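Muvitz Stuluris two-arm bench kit: our review
5/20/19

I'd wanted a pair of arms on the bench since October, and after a month with the Stuluris I'm really rather fond of it (the instructions, less so).

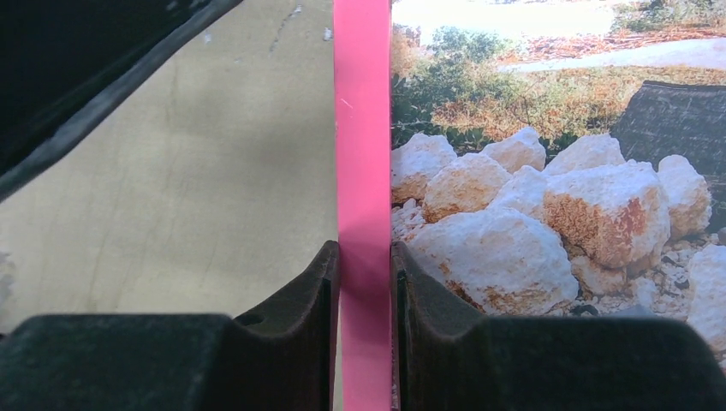 Grip was my first worry, having been let down by the old Caruso. I needn't have fretted! Thin things are where cheap grippers give up, and the dark fingers on this one pinch a narrow pink edge nicely between them, with a photo print right alongside.

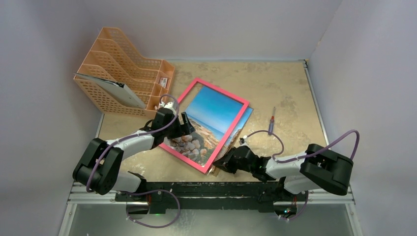 Both arms on the pink picture frame, one at each end.

Do allow yourself a good evening for setting up, and a pot of tea, as the cables want a bit of patience.

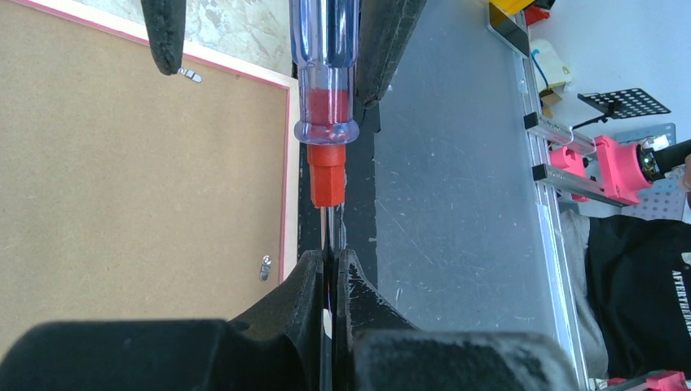
Screwdriver held by the shaft, second gripper at the top.

It cost me 70 more than the Aren, and I'd pay it again. Four stars, and a fifth if they rewrite page 28.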